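Jarman District Rugby League - Judiciary and Rules Meeting
Minutes, March

Meeting opened 7:10 p.m. Lowri Landeg in the chair.

1. Clunness appeal, high contact
Clunness asked for the grading on their second-rower to be dropped a level. Their letter says the tackled player was "already falling." The panel watched the footage again and was not convinced - he was upright when the arm came in. Landeg noted that every appeal this season has used the word falling. Grading stands. He misses 2 games.

2. Concussion stand-down
Wendell want the stand-down cut to 6 days for players cleared by a club trainer. Folke Engebretsen asked what a club trainer is cleared to clear. No answer was offered. Held over until Wendell put something in writing from a doctor.

3. Skiline proposal
Skiline offered video review of tackles for 700 a season. The pitch promises faster hearings. Last season's hearings ran late over missing paperwork, and video will not fix that. One ground has no power on the far side. Landeg to ask for a trial round at no charge, without much hope.

4. Sideline reports
Match officials lodged 56 reports last season, many unsigned. Unsigned reports will be sent back from now on. The same thing was agreed last year.

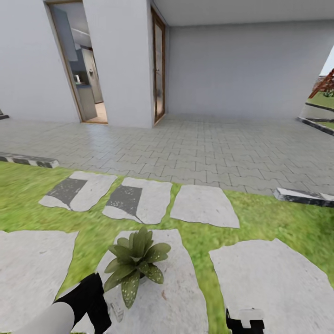
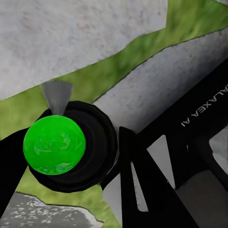
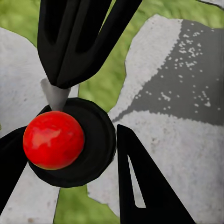
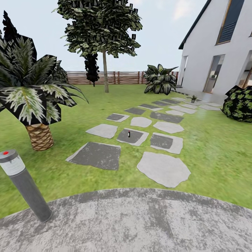 Engebretsen asked that it be recorded that he would still have given the Clunness player three games, and that a trial round with Skiline proves nothing unless somebody gets reported in it.

Meeting closed 8:25 p.m. Next meeting Friday, same time.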